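Where does a little box go when it's empty?

I love tiny bins. My favourite kind sits right on the table, so there's no excuse for leaving rubbish lying about – and yes, I still get told off for it!
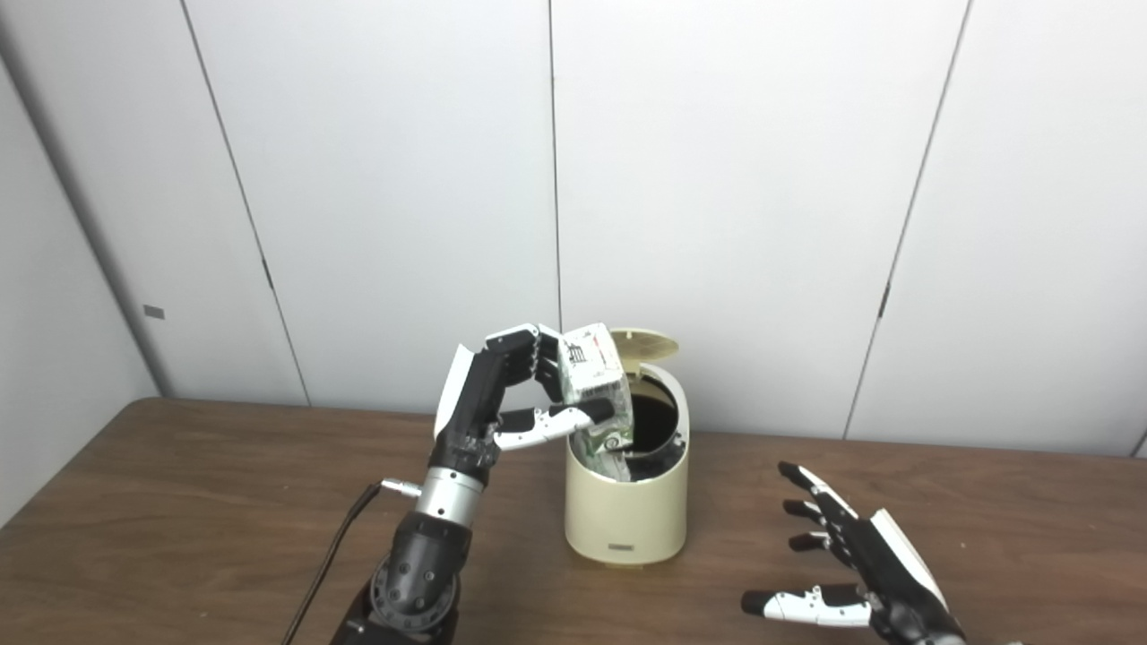
Small cartons are sneaky things. They look like nothing much, but toss in 11 of them and a tabletop bin is chockers. A bin like the cream one, with its lid flipped up and a black liner inside, can only swallow so much. My neighbour Lleucu squashes her cartons flat first, and she can go up to three days before emptying hers. Try it! Open both ends, press down with your palm and you've made a pancake.

Now for the tricky bit. Lots of cartons are just cardboard, so they can go in the recycling. Wrappers often can't – the shiny ones may be plastic and metal stuck together, and those are really hard to pull apart. If you're not sure, ask a grown-up to check your council's list.

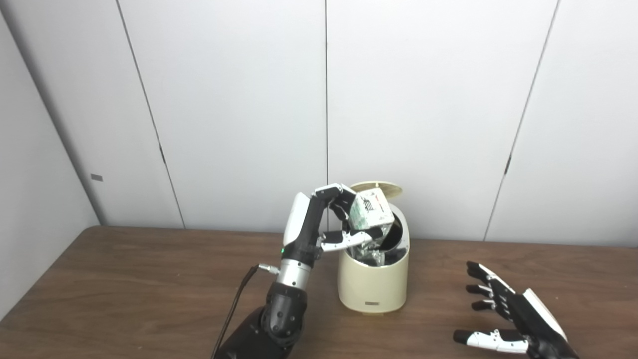 A small box on its way into the bin, with crumpled wrappers already inside.

More for curious kids
Why do banana skins go brown?
What happens at the tip?
8 things to make from a shoebox
Where does bathwater go?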